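Living Storage Throws Tables Contact

Shop > Living > Storage > Baskets > Hirville Round Basket

Hirville Round Woven Basket
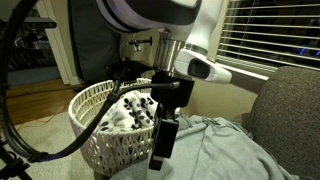 Hirville basket in cream, with a throw in pale grey-green.

The Hirville is a round woven basket for blankets, cushions and the other soft things that end up on the arm of the sofa. It comes in one colour, cream, and two sizes. The smaller one takes a single throw folded in quarters. The larger one takes a double throw, or a single and a couple of cushion covers.

It is made for us by Zeltetti, who have supplied our storage range since we opened the Gidport shop. The basket is sold on its own. Throws are listed separately under Throws, and the pale grey-green is in stock in both single and double.

Using it

The basket is open at the top and has no lid. It is meant for indoor use on a dry floor. Carpet, boards and tile are all fine. Keep it away from radiators and stoves, and out of bathrooms — steam will pull the weave out of shape over time.

For a throw, fold it lengthways first, then in half twice, and lower it in with the folded edge upwards. It comes out again in one pull. If you prefer the looser look, drop the throw in from the middle and let one corner hang over the rim. Heavy wool throws are better folded, as the weight on one side can tip the smaller basket.

Please don't use the Hirville for logs, garden tools or anything with a sharp edge. The maximum load is 6 kg for the large size and 5 kg for the small.

Care

Brush out dust with a soft dry brush, or use the upholstery nozzle of a vacuum cleaner on its lowest setting. Wipe marks with a damp cloth and let the basket dry on its side. Do not soak it or put it in a washing machine. If the rim has been squashed in the post, fill the basket with towels and leave it overnight.

New baskets may shed a few short fibres during the first week or two. Shake it out over a hard floor before you put a throw in it.

Sizes and ordering

Small: item code 300
Large: item code 3000

Both sizes are sent flat-wrapped in paper inside a carton. We don't send two baskets nested together unless you ask us to, as the inner one tends to mark the other. Small baskets can be collected from the Gidport shop on the day you order. Large ones are kept at the Dhillon store and need a day's notice.

Unused baskets can be returned in their carton with the paper tag still on the rim. Baskets bought in the November sale can be exchanged for the other size but not refunded, except where there is a fault.

The weave is done by hand and the rim is never perfectly even. Small differences in height and shade between one basket and the next are normal. If you want a matching pair, order them together and add a note — Marites Aquino in our stockroom will pick two that sit well side by side.

Page last updated Sunday, September 12, 2021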